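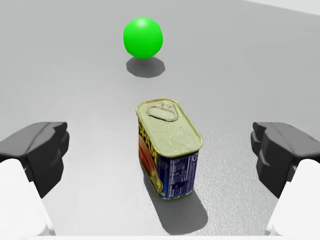

I've been selling and setting up small kitchen and stockroom arms for a good while now, and the question I get most is still "can it put my groceries away yet?" The Linetti two-finger gripper is the closest thing I carry to a yes, so this page is a bit longer than my others. My usual first test for it is canned goods, and I start in simulation. A can of SPAM makes a great opener - it's longer one way than the other, the corners are rounded, and when it's standing at a diagonal with a finger waiting out on each side, the arm has to work out a turn before it closes. Round cans let a lazy program off the hook. This one doesn't!

So, what can it do? Stacking cans on a pantry shelf, yes, all day long. Moving boxes from a tote to a bench, yes, provided they aren't crammed in tight. In my last round of simulated runs I did 1,761 pickups with the Flenda control software, and 142 of those missed or dropped. That sounds pretty good until you picture it happening on your kitchen floor (I have picked up a lot of dented soup, believe me).

What can't it do? Pull tabs. I get asked this constantly, and no, I wouldn't buy it to open your lunch. Getting under a tab flat against a lid takes a fingernail, more or less, and these tips are too blunt for it. Laundry is still a slow comedy. Dishes I'd call a maybe - mugs are fine, wet plates make me nervous.

For shops it's a different story. If you've got the same 20 items going from the same bin to the same tray, I'd say go for it now. A neighbor of mine in the Grernodau building runs one on shelf restocking from 6 in the morning and mostly leaves it alone until lunch.

What you get: the gripper, two sets of fingertips, the mounting plate, a cable and the Flenda license. The gripper weighs 942 grams with tips on, so check what your arm can lift before you order, and remember the can counts too. Opening width is adjustable in the software. I'd set it wider than you think you need and then bring it in little by little.

Price is $800 plus shipping. The next batch comes in June and I'll swap the tips for free if you find the standard ones too stiff. Write me with what you're trying to pick up and I'll tell you if I think it's a bad idea.

Home | Grippers | Arms | Software | Spare Parts | Contact

Recently viewed
Linetti soft fingertips, pair
Rawashdeh bench mount
Flenda license renewal
Grernodau parts tote, shallow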